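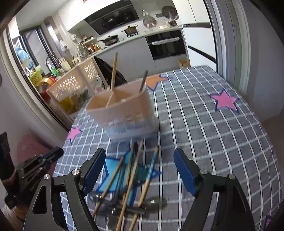 Issue 4, page 2

Larnum learns to pick up sticks

Software firm Larnum has put out a new version of Jolden, its grasp planner, and the headline improvement is chopsticks. Anyone hoping for moon landings will have to wait for the next one.

Thin things are a misery for planning software. A long, narrow handle lying across other long, narrow handles gives the perception side very little to go on, and the old Jolden was known to propose, with great confidence, a grasp on the pattern of the tablecloth. The new one scores each candidate grip along the length of the object and throws out any that would drag the neighbours along.

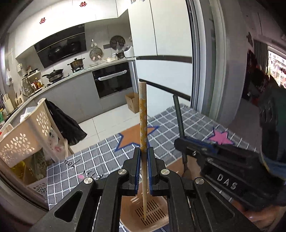 One stick, held at the middle.

Hafiz Raju, who leads planning at Larnum, said the team had spent six weeks on the scoring step and most of a Sunday finding out that two parts of the code disagreed on which way was up. "They were both very sure," he said. The planner now settles on a grip in some 300 milliseconds, which Raju describes as quick for software and slow for a hungry person.

Clear plastic and glass are still a sore point. Lenses tend to vanish from the depth map, so for magnifiers and the like Jolden goes for the handle and treats the rest as a rumour.
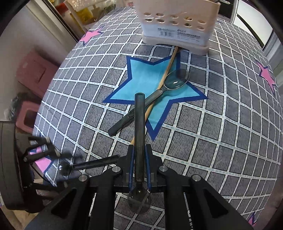
Does the new version need the Neteo viewer to run?
Only for replaying old plans; the planner itself runs without it.

The update is free to existing users. Kwok, the companion tool for labelling, follows in April – or so the release notes say, in rather small type.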